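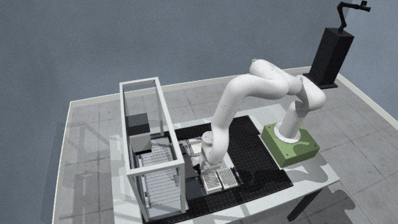

White robot arm on a green mounting block. Rendering.

1/ Thread on vertical expansion joints in brick veneer. Clay brick over steel stud, low-rise commercial. Most of this comes from the Lehner warehouse office job, where the joint layout was redrawn after the masonry bid went out. Jun 24, 2018

2/ Terms first. An expansion joint goes in clay brick, which grows after it leaves the kiln as it takes on moisture. A control joint goes in concrete block, which shrinks. Drawings mix the two up all the time. The details are different and so is the filler.

3/ Clay brick growth is permanent. Most of it happens early in the life of the unit, then it tapers off. Temperature movement comes on top of that and goes both ways. The joint has to take the sum.

4/ For a plain run of wall we used a combined movement figure of 0.0009 times the length. At 24 feet between joints that is 288 inches x 0.0009, or 0.26 inch. Call it a quarter inch.

5/ A quarter inch of movement does not mean a quarter-inch joint. If the sealant is rated for 50 percent compression, the joint has to be at least twice the movement. That puts you at a half inch at 24 feet.

6/ The original Lehner elevations had a 32 foot run with no joint and a 3/8 inch joint at each end. 384 inches x 0.0009 = 0.35 inch. At 50 percent you need 0.69 inch. The 3/8 joint would have closed up tight. We split the run.

7/ Architects like 3/8 because it matches the mortar joint. You can keep it, but the spacing has to come down. Half of 3/8 is 0.1875 inch of movement. Divide by 0.0009 and you get 208 inches, a bit over 17 feet.

8/ Corners. Two walls growing toward the same corner will rotate it, and the crack shows up one brick length or so back from the edge. Put a joint near the corner. We held 2 feet on one side and counted the return as part of the run on the other side.

9/ That last part gets missed. Brick wraps the corner, so the length from joint to joint includes the wrap. If one joint is 2 feet off the corner, the next one around the corner is 22 feet from it, and you are at your 24.

10/ Openings. A joint at the window jamb is easy to hide, but look at the lintel. If a loose steel angle bears on both sides, the joint cannot run straight through the bearing. Either offset it past the bearing end or put a slip plane under the angle.

11/ Offsets, setbacks, changes in wall height and changes in what the wall sits on all get a joint, whatever the spacing math says. Same for a parapet, which is exposed on both faces and moves more than the wall under it. We halved the spacing up there. 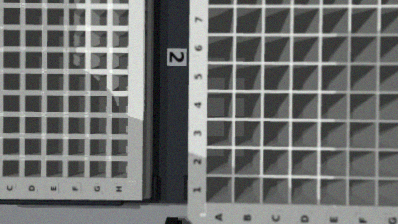 12/ What goes in the joint. Nothing, then backer rod, then sealant. No mortar droppings, no ties crossing it, no horizontal wire running through. A joint bridged by one hard lump of mortar at the fourth course is not an expansion joint.

13/ We specified Linard closed-cell rod, one size up from the joint width, and Gredent sealant in a color matched to the brick and not to the mortar. Sealant depth is half the width, within the maker's limits. It should bond to the two sides only and not to the rod.

14/ If the mason wants a filler in the cavity side to keep droppings out, use a soft compressible pad. Stiff fiberboard of the kind used in sidewalks does not compress enough. It was on site in April and we sent it back.

15/ Ties. Put a row on each side of the joint, within a foot of it. The panel edge is free there, so it needs to be held against wind. The veneer schedule at Lehner had one tie spacing for everything and said nothing at edges.

16/ Shelf angles need a horizontal joint below them, and the vertical joints have to line up with it or stop at it cleanly. Leave a gap between angle lengths too. Steel butted end to end moves as one piece.

17/ Brick was Flovurska modular, a dark blend. Dark units run hotter in the sun, so the south elevation was checked with a wider temperature range. It came out at the same spacing with the joint opened up by 1/8 inch.

18/ For the bid form, we listed joint sealing by the linear foot, with 400 feet as the base quantity and a unit price for additions. Joints get added after the mockup. The unit price keeps that conversation short.

19/ Show every joint on the elevations, with widths. A note that says "provide joints as required" puts the layout in the hands of whoever is on the scaffold that morning.

20/ Block backup and how its control joints line up with the veneer joints (they don't have to) will be a separate thread.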